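## 4. Collecting Demonstrations by Remote Control

We wanted demonstrations that anyone in the lab could give after a short practice session, and that shaped nearly every choice in this section. An operator moves a handheld tracked controller, and the arm follows at a reduced scale. One squeeze of the trigger closes the gripper. Letting go of the side button freezes the arm, so the operator can shift their own hand to a more comfortable place and pick up where they left off. We call the software that handles this mapping Henum, and it has been a joy to work with!

### 4.1 Task and protocol

The task is to reach into a bin of mixed small objects, grasp a named one, and lift it clear of the rim. It sounds easy until you try it. Objects slide into corners and lean on the walls, and the best approach angle for a piece in the open is often useless for one resting against a slope. People handle this beautifully. They nudge an object away from a wall first and grasp it second, and those little nudges are exactly what we hoped to capture.

We collected 3,532 demonstrations, each capped at 60 seconds. Operators were told which object to pick but never how to pick it. If a grasp slipped, they were free to try again within the same demonstration, and we kept these recoveries in the training set. An earlier round, collected in June with the Staltine interface, threw them out, and the policies trained on it tended to stall after a miss.

Figure 2 shows the bin during collection, with a small blue cube out on the open floor and a green toy brick leaning against the rear slope of the main compartment. The two call for quite different motions from the same operator.
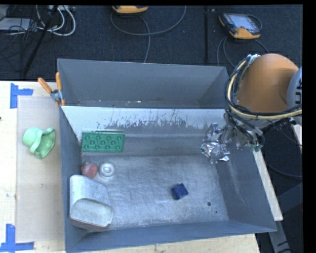
**Figure 2.** The arm, its foil-covered gripper, and the two-part metal bin used for the picking task.

### 4.2 What operators taught us

Seo-ah Ban gave the first 104 demonstrations and wrote the practice guide that everyone else followed. Her main piece of advice was to slow down just before contact, and the effect on the data is striking. Demonstrations given after reading the guide have smoother wrist paths and far fewer sudden reversals near the object. We had planned to filter out jerky motion with the Zirner smoothing step, but in the end we used it only on the controller's position signal and left the gripper commands untouched.

Operators also disagreed in interesting ways. Some came in from straight above every time, while others tilted the wrist early and swept in low. We kept both styles, and Section 5 looks at how the learned policy chooses between them.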